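Ticket 581: Lobby door reader refuses everyone between 3 and 4 pm

Posted in July by Dagim Yilma
Building Systems, Kassa House

We use cookies to remember your preferences and improve our newsletter. Manage settings or carry on reading to accept.

Status: Resolved, pending someone complaining
Priority: Was Low, then High, now Low again
Affected: Ground floor lobby door, Jakstead reader, all passes
Raised by: Reception

Original report
"Door won't let people in after lunch. Fine in the morning. Fine when I try it."

First look, 9:40 am
Door fine when I tried it too. Went through it eleven or twelve times in a row, which reception found more interesting than whatever they were being paid to do. Green light, click, open. Closed as could not reproduce.

Reopened, 3:15 pm
Reproduced. My own pass got the red light and the sad little double beep. So did the spare master pass, which is meant to open everything in the building including the cupboard where the spare master pass lives. Request-to-exit button on the inside still worked, so people could leave whenever they liked. A few took this as a hint.

Controller log for that hour, tidied up:

15:02 read OK, pass valid, access denied (schedule)
15:04 read OK, pass valid, access denied (schedule)
15:04 read OK, pass valid, access denied (schedule)
15:07 read OK, pass valid, access denied (schedule)
15:11 door forced alarm, zone 3

The last one is a courier. We have spoken.

So the reader was reading and the passes were valid, and something believed the building was shut. I checked the Vetton console for schedules on that door. It showed one, "Lobby Standard", open from 6 am to 8 pm. Screenshot attached to the ticket. I then rang Vetton support, who asked me to turn the controller off and on. I did. They asked whether I had done it properly. I said I thought I had a natural gift for it. They said they would escalate.

Day two
Swapped the reader for the one off the bike cage, on the theory that if the fault moved I'd at least have learned something. The fault stayed with the lobby door. The bike cage, meanwhile, had no reader, and I received more email about that in one morning than about the lobby in a week. Put everything back where it came from.

Checked power at the strike while I had the cover off. Steady. Checked the door closer, which drags a bit but has done so since I started here and I regard it as a colleague.

Facilities asked whether it might be the new floor or the new furniture, as "it all started about when the lobby was done up". I said I didn't see how a chair could lock a door. I was asked to look into it anyway, so I have looked into it.
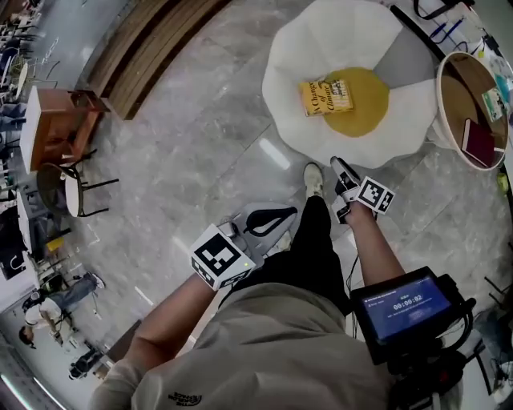 Lobby, marble floor and the fried-egg chair. Chair ruled out.

Day three
Vetton rang back. Second line support this time, a woman with the calm of somebody who has seen this before and was waiting for me to catch up. She asked for the firmware version on the controller. I read it to her. She asked if we had ever run Gevodon, the old access system. We had, until the refurbishment, and the contractor imported all the settings across to save retyping them.

She had me export the raw schedule table instead of trusting the console. The console lists up to 100 entries per site. Our table had 125, and entry 101 was this:

101 LOBBY_DRILL_TEST deny all 15:00-16:00 repeat daily no end date

Someone, years ago, had set up an hour's lockout to test the alarms and never given it an end date. Under Gevodon it had been switched off. The import brought across the entry and left behind the bit that said it was switched off. It sat past the end of the list where the console couldn't show it, doing its job more reliably than anything else on this network.

Fix
1. Backed up the full table to the shared drive.
2. Deleted entry 101 by hand from the command line, second line support listening in.
3. Went through the other entries past 100. Most were public holidays from before I had this job. Deleted those too.
4. Restarted the controller, properly.
5. Stood in the lobby from 2:55 to 4:05 pm with a coffee and let people in by doing nothing at all.

No denials in the log for that hour, or for the same hour on the four days after it.

Still open
Vetton have logged the 100-entry display limit as a feature request. I've asked for it to be logged as something else. The forced-door alarm in zone 3 needs a new contact, and the courier has offered an apology but no money. Anyone else whose site came across from Gevodon should export the table and read to the bottom of it before ringing anybody.

Closing this one. Please open a new ticket for the bike cage, where I'm told the reader is now on upside down.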